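공유 12 댓글 3

4.2 공개 시연 환경 및 절차

본 절에서는 Niltari 연구동에서 8월에 실시한 공개 행사 중 탁상형 분리배출 시연의 구성과 운용 절차를 기술한다. 시연의 목적은 3장에서 제안한 파지 계획기 Fostura를 통제된 실험실 조건이 아닌 방문객 입회 조건에서 구동하고, 작업 중단의 유형을 수집하는 데 있었다. 학습에는 사전에 수집한 1386개의 파지 기록을 사용하였으며, 행사 당일의 기록은 학습에 포함하지 않았다.

작업 대상은 투명 플라스틱 병이고, 목표 위치는 작업대 좌측에 놓인 뚜껑 열린 통이다. 매니퓰레이터는 작업대 후방의 원통형 받침대에 고정하였다. 제어 프로그램은 접근, 파지, 이송, 투하의 네 단계로 구분되며, 단계 간 전이 조건은 표 2의 값을 그대로 적용하였다. 각 단계의 제한 시간은 14초로 설정하였고, 이를 초과하면 운용자가 개입하여 초기 자세로 복귀시켰다. 관람 구역에는 제어 화면을 별도로 설치하여 현재 단계의 명칭과 경과 시간을 표시하였다.

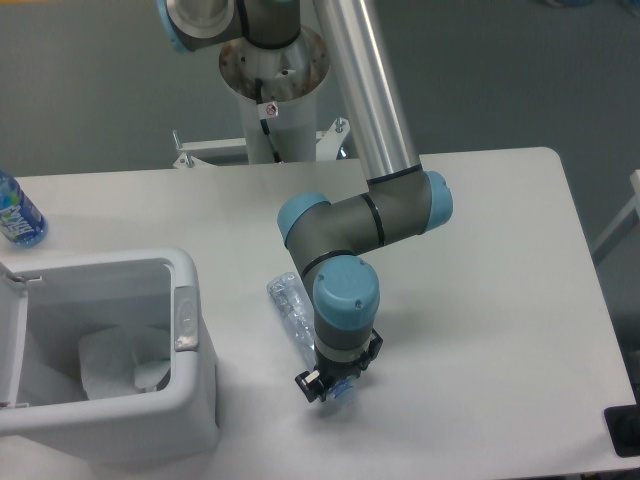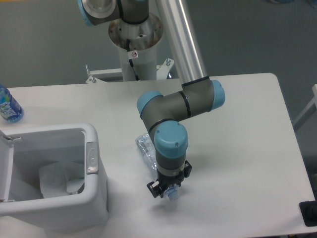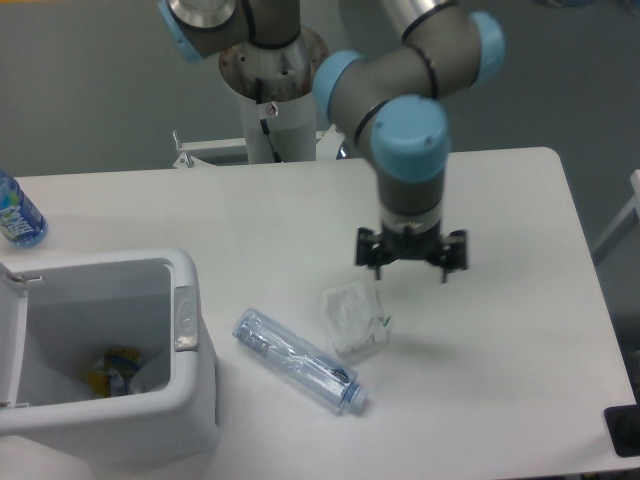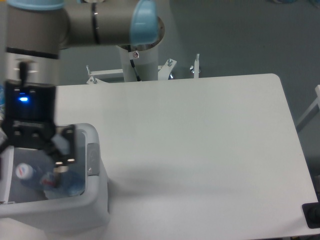 그림 7. 공개 시연의 작업 장면. 네 장 모두 흰색 작업대와 좌측의 통, 검은색 그리퍼가 보인다. 첫째 장은 병을 잡은 상태, 셋째 장은 그리퍼가 열린 채 작업대 위에 떠 있는 상태이며, 넷째 장에서는 손가락이 통 안의 병 양쪽에 놓여 있다.

Gunbridge 측은 사전 질의에서 투명한 병의 윤곽 추정이 조명에 좌우되므로 행사장 조건의 결과를 실험실 결과와 합산해서는 안 된다는 의견을 보내왔다. 또한 방문객이 작업 순서를 지정하는 방식이라면 시행 간 독립성을 가정하기 어렵다고 지적하였다. 저자들은 이 의견을 수용하여 공개 시연의 기록을 5장의 정량 비교에서 제외하고, 중단 유형의 분류에만 사용하였다.

분류 대상은 운용자 개입이 있었던 50회의 시행이다. 개입 사유는 접근 자세의 특이점 근접, 파지 후 미끄러짐, 통 가장자리와의 간섭, 제한 시간 초과로 나누었다. 한 시행에 둘 이상의 사유가 겹친 경우에는 먼저 발생한 것을 기준으로 하였다. 간섭 판정에는 Jardine 충돌 감지 모듈의 기본 임계값을 사용하였고, 표본화 주기는 2000 Hz로 유지하였다. 통의 위치를 고정값으로 입력하였기 때문에, 통이 밀린 뒤의 투하 오차는 본 분류에서 별도 항목으로 다루지 않는다. 해당 오차의 보정 방법은 4.3절에서 설명한다.

이 사이트는 이용 환경 개선을 위해 쿠키를 사용합니다. 동의 | 설정 변경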